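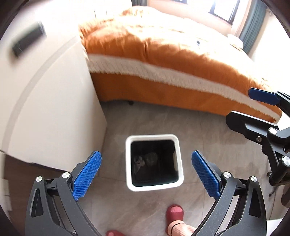

Fig. 2. Bedroom bin with white rim, on the tiled floor near the bed.

Emptying and relining the Plurnitz bin

The box says this bin needs no liner. I'd use one anyway, whatever colour you like.

1. Look inside before you tip it. The interior is very dark and a crumpled scrap is easy to miss at the bottom.
2. Lift by the rim with both hands and empty it into the outside bin.
3. Wipe the inside with a damp cloth. The leaflet promises a "self-freshening" surface — I've yet to notice it.
4. Dry it, then fit a 40-litre liner. The Fadar ones are sold as a perfect match. They bunch at the corners, so fold the spare over and tuck it under.
5. Put the bin back where you can reach it from the mattress without leaning out.

Note: Rundau recommends its scented discs (part 148). Two months of them made no difference in our spare room, and a pinch of bicarb costs less.

Caution: Don't push rubbish down to make room. Thin liners split, whatever the packet claims. No batteries, and nothing still warm.

If the rim scuffs, try dish soap first. The whitening cream, part 177, is supposed to fix grey marks, but I wouldn't order it for that.

Set-up notes by Bergþóra Skov, revised November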